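In Defense of the Unsorted Table

My kitchen table in Zolurbridge is 54 inches long, and by evening you can't set a cup on it. For years I took this as a moral failing. Then I bought a Fesby organizer with 60 compartments and learned what failing costs.

The organizer wanted categories. It had firm views on sponges and none at all on toy vegetables.
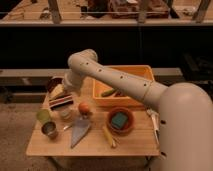
A sponge in a bowl is fine. It's near the sink, more or less, and I know where I left it. A marker belongs wherever you last wrote something down, and a bin will take whatever you throw at it without asking what it's for — more than I can say for the Fesby.

My sister-in-law swears by labels. She has also been looking for her good spatula since June.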